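플리스터 주방놀이 세트, 후드랑 전자레인지 달린 큰 모델

안녕하세요, 플린달라리 장난감 가게입니다. 이번 페이지는 문의가 제일 많이 들어오는 플리스터 주방놀이예요. 상품 설명을 본사 문구 그대로 붙여 넣을까 하다가, 저희 집에도 한 대 있고 매장에도 한 대 세워 뒀으니까 그냥 제가 써 본 대로 적기로 했어요. 좀 깁니다! 급하신 분은 맨 아래 배송 쪽만 보셔도 돼요.

상품 요약
상품명: 플리스터 주방놀이 (후드·전자레인지형)
높이: 100cm
폭: 79cm
권장 연령: 36개월 이상
조립: 필요 (십자드라이버 별도 준비)
건전지: 필요 없음
가격: 장바구니에서 확인해 주세요. 옵션에 따라 달라져요.

왜 이 모델을 들여놨냐면요

제가 주방놀이를 꽤 여러 개 들여와 봤거든요. 예전에는 시콘에서 나온 작은 테이블형을 제일 많이 팔았어요. 그것도 나쁘지 않았는데, 아이가 조금만 크면 허리를 푹 숙이고 놀더라고요. 우리 아이도 그랬어요. 네 살 되던 봄에 이미 무릎 꿇고 요리를 하고 있길래 아, 이제 키 큰 걸로 바꿔야겠다 싶었죠. 그때 마침 플리스터에서 키 큰 모델이 나와서 5월에 첫 물량을 받았고, 그 뒤로는 매장 입구 자리를 계속 이 아이가 차지하고 있어요.

색이 얌전한 것도 저는 마음에 들었어요. 분홍색, 빨간색 주방도 귀엽지만 거실에 두면 진짜 눈에 확 들어오잖아요. 얘는 흰색이랑 짙은 회색, 그리고 밝은 나무색이라서 거실 책장 옆에 붙여 놔도 튀지 않아요. 저희 집은 식탁 옆에 뒀는데 손님이 오면 꼭 한 번씩 쪼그리고 앉아서 들여다보고 가세요.

크기 이야기

높이 100cm라고 하면 감이 잘 안 오시죠. 저도 그랬어요. 네 살에서 여섯 살 아이가 서서 놀기 딱 편하고, 키가 작은 세 살 아이는 위쪽에 손을 뻗어야 닿는 정도예요. 세 살 아이한테 사 주실 거면 자주 쓰는 냄비나 컵은 조리대 위나 아래 수납칸에 두시는 게 좋아요. 일곱 살 넘으면요? 음, 그때는 아이마다 달라요. 저희 조카는 아홉 살인데 동생이랑 식당놀이 할 때는 아직도 주방장을 하겠다고 우겨요.

폭은 79cm니까 두 명이 나란히 서면 살짝 어깨가 닿아요. 남매가 같이 쓴다면 한 명은 요리하고 한 명은 옆이나 앞에서 주문받는 식으로 자연스럽게 나뉘더라고요. (물론 주방장 자리를 두고 싸울 때도 있습니다. 그건 저도 해결을 못 했어요.)

벽에 붙여서 쓰는 걸 권해 드려요. 뒷면은 마감이 앞면만큼 예쁘지 않고, 동봉된 고정 브래킷을 벽에 달아야 안전하기도 하고요. 전셋집이라 못을 못 박으신다는 분이 많은데, 그럴 때는 주문 메모에 적어 주세요. 무타공으로 쓸 수 있는 방법을 집 벽지 종류에 맞춰서 따로 안내해 드릴게요.

조립은 얼마나 걸려요?

혼자서 90분 걸렸어요. 저는 조립을 좋아하는 편이고 설명서를 한 번 다 읽고 시작했는데도 그래요. 중간에 커피도 마셨고요. 설명서는 그림으로만 되어 있어서 외국어 걱정은 안 하셔도 되지만, 위쪽 선반 틀을 끼우는 부분에서 앞뒤를 헷갈리기 쉬워요. 나사 구멍이 작은 쪽이 뒤로 가야 합니다. 이거 반대로 끼우고 전화 주시는 분이 정말 많으세요!

팁을 하나 드리자면, 나사를 처음부터 꽉 조이지 마세요. 전부 반쯤만 조여 놓고 틀이 반듯하게 섰는지 본 다음에 마지막에 한 바퀴 돌면서 조이면 훨씬 수월해요. 전동드라이버는 힘을 제일 약하게 해서 쓰시고요. 아이가 옆에서 도와주겠다고 하면 나사 봉지 말고 냄비를 맡기세요. 나사 하나가 소파 밑으로 들어가면 그날 조립은 거기서 끝입니다.

청소랑 관리

물티슈로 닦으면 거의 다 지워져요. 저희 집 주방은 수성 사인펜, 딸기잼, 정체를 알 수 없는 끈끈한 것까지 다 겪었는데 아직 멀쩡해요. 다만 유성펜은 안 지워집니다. 매장 진열품 옆면에 조그맣게 하트가 그려져 있는데 그게 바로 유성펜이에요. 지우려고 한참 문지르다가 이제는 그냥 두고 있어요.

나무 부분은 젖은 채로 오래 두지 마시고 마른 수건으로 한 번 더 닦아 주세요. 진짜 물을 받아서 노는 건 권하지 않아요. 물놀이를 좋아하는 아이라면 베란다에 대야를 따로 놓아 주시는 편이 낫고요.

어떤 옵션을 고를까요

본품만 사셔도 되고, 포페스쿠 음식 모형 세트를 같이 담으셔도 돼요. 포페스쿠 쪽은 채소랑 빵 위주인데 모서리가 둥글고 큼직해서 어린 동생이 있는 집에서 좋아하세요. 집에 음식 모형이 이미 많다면 굳이 안 사셔도 됩니다. 저희 아이는 사 준 모형은 놔두고 블록이랑 털실로 국수를 끓이던 시기가 꽤 길었어요. 냄비에 넣을 수 있는 건 뭐든 재료가 되니까요.

앞치마랑 모자 세트는 이제 안 들어와요. 아직 찾으시는 분들이 계셔서 적어 둡니다. 집에 있는 손수건을 삼각으로 접어 머리에 둘러 줘도 아이는 충분히 신나해요.

지금까지 저희 가게에서 340대 넘게 나갔는데, 반품 사유로 제일 많았던 건 "생각보다 커요"였어요. 그러니까 주문하시기 전에 꼭, 꼭 줄자로 놓을 자리를 재 보세요. 바닥에 마스킹테이프로 자리를 표시해 놓고 하루 이틀 지내 보시는 것도 좋아요. 방문이 열리는 쪽이랑 겹치지 않는지도 같이 봐 주시고요.

후드부터 조리대까지 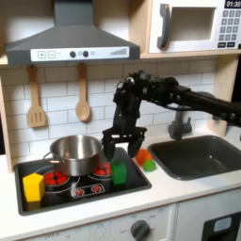

글·상품 담당 | 플린달라리 장난감 가게 주방놀이 코너

제가 이 모델에서 제일 좋아하는 데가 후드예요. 아래로 갈수록 넓게 퍼지는 짙은 회색 후드인데, 앞쪽 흰 띠에 플러스랑 마이너스 버튼이 있고 그 옆에 동그란 다이얼이 두 개 나란히 있어요. 오른쪽 끝에는 바람 세기 표시처럼 생긴 계단 모양 막대까지 그려져 있고요. 이런 데까지 신경 쓴 주방놀이가 은근히 드물거든요. 우리 아이는 요리를 시작하기 전에 꼭 후드부터 켜는 시늉을 해요. 입으로 "위이잉" 소리를 내면서요. 건전지가 안 들어가는 제품이라 소리는 전부 아이 담당입니다.

전자레인지는 흰색에 짙은 회색 세로 손잡이고, 시간 표시는 01:30이에요. 저희 집에서는 뭘 데우든 무조건 1분 30초가 걸린다는 뜻이죠. 숫자 버튼이 네모네모 줄지어 있어서 숫자에 막 관심이 생긴 아이들이 특히 좋아해요. 매장에서도 냄비보다 이 버튼부터 누르는 아이가 많더라고요.

벽면은 회색 줄눈이 들어간 흰 타일 모양이고, 그 앞으로 나무 뒤집개랑 나무 숟가락이 걸려요. 뒤집개는 머리에 길쭉한 구멍이 나 있어서 진짜 부엌에서 쓰는 것 같은 모양이에요. 다 놀고 나서 걸어 두는 자리가 눈에 딱 보이니까 정리하라고 말하기도 한결 편하고요. (말한다고 다 하는 건 아니지만요.)

냄비는 스테인리스예요. 저는 플라스틱 냄비보다 이런 쪽이 훨씬 좋더라고요. 얇은 고리 손잡이가 달려 있고 반짝반짝해서 아이가 얼굴을 비춰 보기도 해요. 대신 소리는 좀 나요. 숟가락으로 저으면 챙챙 소리가 나니까 아랫집이 신경 쓰이시면 밑에 매트를 하나 깔아 주세요. 냄비를 실제 불이나 인덕션에 올리는 건 절대 안 됩니다. 겉모습이 그럴듯해서 어른들이 가끔 헷갈리시는데 장난감이에요.

검은 쿡탑은 조리대에 파인 네모난 자리에 들어가 있고 테두리 모서리가 둥글어요. 음식 부스러기가 테두리를 따라 끼는 편이라 저는 마른 칫솔로 한 번씩 쓸어 줘요.

자주 물어보시는 것들

불빛이나 소리가 나나요?
안 나요. 조용한 장난감을 찾는 분께 잘 맞고, 화려한 효과를 기대하셨다면 아쉬우실 수 있어요.

중고로 산 플리스터인데 나사만 살 수 있어요?
네, 나사 봉지는 따로 팔아요. 모델마다 길이가 다르니까 제품 뒷면 스티커에 있는 모델명을 같이 보내 주세요.

시콘 테이블형에 있던 소품도 같이 쓸 수 있나요?
컵이랑 접시는 물론 되고요, 시콘 프라이팬은 쿡탑보다 살짝 커서 조금 튀어나와요. 노는 데는 아무 문제 없었어요.

매장에서 만져 볼 수 있나요?
그럼요! 조립된 진열품이 있으니 아이랑 같이 오셔서 키를 대 보세요. 오전 11시에 열고, 오픈 직후가 제일 한가해요.

배송과 교환

오후 2시 전 주문은 당일 출고합니다. 상자가 길고 무거워서 문 앞까지만 배송돼요. 엘리베이터가 없는 건물이면 주문 메모에 꼭 남겨 주세요. 받으시면 조립 전에 부품표부터 확인해 주시고, 빠진 게 있으면 사진이랑 함께 문의 게시판에 올려 주시면 그 부품만 바로 보내 드려요. 조립을 시작한 뒤에는 단순 변심 교환이 어렵습니다. 상자는 일주일쯤 버리지 말고 갖고 계세요.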